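Robot hands: which kind is best?

Hands are easy, right? You pick up a cup, a sock, a sandwich. No thinking. For a robot it's one of the hardest jobs going.

At the Otanside workshop we try out different robot hands to see what each one is good at. Testing started in September. Same robot, same stuff to pick up, new hand.

First, the pincher. Two flat fingers, open and shut, a bit like kitchen tongs. Ours is called the Sung. Simple, tough, not much to break. Great with boxes. Bad with anything round or slippy.

Then the suction cup. Sucks onto smooth things and holds on. Super fast. But give it a teddy bear and — nothing. Air leaks in through the fluff.

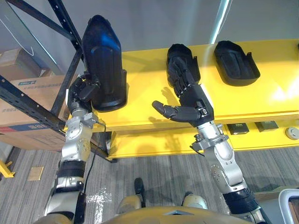 Third kind, the hand with fingers, like yours. Ours is the Brukumia and it has joints that bend, plus a thumb. Thumbs matter alot! Try picking up a book with your thumb tucked in. Hard. A black plastic tray with a raised rim is a good test, becuase there's an edge to grab. Look at the left hand, it has hold of one by the side and the tray is nearly standing up in the air. The right hand is still open, over another tray on the yellow shelf. See its thumb sticking out sideways? Fingers one way, thumb another. That leaves room for something in between.

So how do we compare them? Every hand gets 30 tries at each object. A drop counts as a miss. Squashing it counts as a miss too. The pincher took up to 72 seconds on the worst objects, and we have written down 1223 tries so far. Lots of paper.

No winner yet. Fingers can hold more shapes, but more joints means more to control — and more to fix. The Trirnton controller (thats the small computer telling the fingers when to bend) has to get every joint right at the same time.

Try it at home. Put on thick mittens, pick up a coin. Then a spoon. Then use only two fingers. Which was worst? Write it down, that's a real test.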